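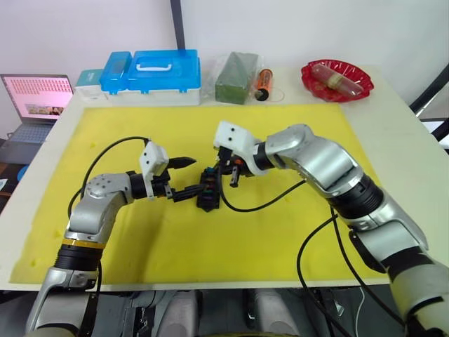
Ticket: Jillard 435, yellows printing green
Opened: Jun 10, 2019
Status: solved (with one leftover question at the bottom)

My Jillard 435 has decided that yellow is a kind of green, and I would love some help before I throw more paper at it. It's the desktop photo printer, the one with separate ink tanks, hooked up by USB cable to the computer in my back room. It printed beautifully all through the spring. Now anything with a strong yellow in it comes out looking like pea soup. Take that big yellow foam mat covering most of the white table: on my screen it's a nice warm yellow, and on paper it's closer to an unripe banana, while the white tabletop next to it looks perfectly fine. Blacks are fine too. Skin looks a bit seasick, but only if you know to look for it.

What I'm using: Savolainen satin paper, letter size, same as always. I print from Clotisex, which is up to date as far as I can tell (it says "no updates" when I ask it, and I've chosen to believe it). The ink is the regular Jillard ink, not refills. I bought the last set in May at the camera counter in Colcombe, and the yellow tank still shows more than half full.

Things I did before writing:

Turned everything off and on. No change, but I know you were going to ask.

Nozzle check. There was one small gap in the cyan block and the yellow block was solid. I ran a cleaning, did the check again, and the gap was gone. Got quite excited! Printed again, still green.

Head alignment. It took forever, made a noise like a drawer full of forks, and changed nothing about the color.

Different picture. I tried a bowl of lemons and a school bus, and both went green. My sister's wedding picture, which is mostly gray suits, was fine.

Update, same evening

Thanks for the quick reply. You asked me to print straight from the printer's memory card slot, leaving the computer out of it. I put the lemons on a card, stuck it in, pressed the button, and out came... yellow lemons! Real ones! A tiny bit flat compared with what I used to get, but nobody would call them limes. So the ink and the head are okay and the trouble is somewhere on the computer side. I feel a little silly about the cleaning cycles now, considering what ink costs.

You also asked for the settings. In the Clotisex print window, Color Handling is set to "Clotisex manages color" and the paper profile is "Savolainen Satin." In the printer's own window, the paper type is "Photo Paper Semi-Gloss" and color is set to "Auto Enhance." I don't remember ever choosing Auto Enhance. I don't remember ever opening that tab, to be fair.

Update, next morning

Okay, so I read the page you linked about double color management, twice, with coffee. If I've got it right, Clotisex was correcting the color for my paper and then the printer driver was coming along behind and correcting it all over again, like two people salting the same soup. The page said to pick one of them and switch the other off.

First I turned off Auto Enhance in the printer window and left Clotisex in charge. Printed the lemons. Much better, but still a touch cold to my eye, sort of a highlighter yellow.

Then I tried it the other way, with "Printer manages color" in Clotisex and Auto Enhance back on. Yellow lemons again, pretty much the same as the ones from the memory card. The reds got very loud, though. The school bus had stop lights you could read by.

So I went back to the first way, since it was closer to how things used to look, and started wondering about that leftover coldness.

Update, after lunch

Found it, I think. The "Savolainen Satin" profile in my list is for a different printer! There were two with nearly the same name, and the other one ends in "J435," which I had scrolled past who knows how many times. I had cleaned out a bunch of old files and reinstalled Clotisex a little while before all this started, and my guess is that it dropped back to the first satin profile in the list when it came up fresh. I can't prove that, but the timing fits.

Picked the J435 one, kept Auto Enhance off, printed the lemons at postcard size so I wouldn't waste a full sheet, and they look like lemons. Warm, a little orange in the shadows. I did the bus next, then the wedding picture, then a full sheet of the bus because I was enjoying myself. I let them dry for an hour before holding them up by the window, as your page says to, and they still looked right.

For anyone who lands on this ticket with the same printer, these are the settings that work for me:

Clotisex: Color Handling on "Clotisex manages color"
Clotisex: profile "Savolainen Satin J435"
Printer window: paper type "Photo Paper Semi-Gloss"
Printer window: color correction "None"
Quality: High (Best looked the same to me and took twice as long)

I saved all of it as a preset in the printer window and named it LEMONS so I'll remember what it's for.

The whole business cost me 33 sheets, postcards included, which hurts, but I've cut up the green ones for shopping lists and the backs are nice and smooth.

One leftover question, and then you can close this. When I restart the computer, Auto Enhance turns itself back on unless I pick the LEMONS preset by hand. It has done this 5 times now. Is there a way to make a preset the default in the Jillard driver? I looked under Maintenance and under Page Setup and didn't see anything. It's no emergency, I've put a sticky note on the lid for now.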